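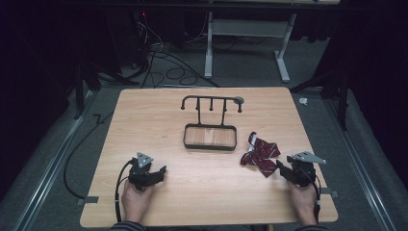 *Fig. 1. Table with a black metal rack.*

**Week 4: Who sees your messages?**

Reading before Saturday: Ayala, chapter 2, and the Gratura terms of service (sections 5 to 9 only).

Most apps ask for permission once, at sign-up. What they pass on to partner firms is set out elsewhere, often in a separate agreement. Our case is Ollov, a chat service with 334 partners in October. Nearly 3,000 users complained after a partner, Fova, was given access to their contact lists.

Terms to know:

- **first party** – the service you signed up to
- **third party** – anyone it shares data with
- **scope** – what a given permission covers

For the seminar, write one page on whether Ollov's users had agreed to the sharing. Quote the clause you rely on. Perla Barajas will collect the pages at the start.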